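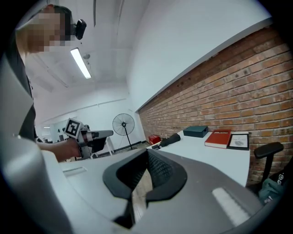

Shelving order for a street library that has got out of hand?

Posted by Halyna Lysenko in Libraries and Collections

I look after the book room at the Tridley neighbourhood house, which began as one bookcase and is now 11, through no decision of mine. Until April everything was shelved by author. Then a well-meaning person spent a Sunday rearranging fiction by colour. It looks lovely. I've had two regulars ask where the crime went and could only tell them "mostly black, some of it red".

I have to put it back, so I may as well put it back in an order that suits us. We have no catalogue, no loans and no due dates. People take a book and bring back a different one, usually a diet book. Is it worth labelling spines with Dewey numbers for the non-fiction, or is that madness for a place where half the stock leaves without saying goodbye?

wusar_reader

Madness. I did Dewey at a community centre in Calten and spent a winter typing 641.5 onto stickers. The cookbooks went home with people and the stickers went with them.

Broad subjects, big signs at eye level. We ended up with 9 and could have managed with 8, as Philosophy was one shelf and a spider. Fiction by first letter of the surname only. Don't try for strict order inside the letter, you'll be redoing it every time you walk past. Crime gets its own bay, and so does anything with a dragon on the cover.

Coloured dots are fine if you buy the removable kind. I didn't, and some of our donated hardbacks now have a permanent green measle.

Org

just leave it by colour, people like browsing

bindweed

Agree with wusar_reader on the signs, but I'd keep one small shelf by the door in colour order as a display. It satisfies whoever did it and gives them something to tidy. Also, cap the diet books. Ours get one shelf, and when it's full the oldest go to the op shop, where I suspect they came from.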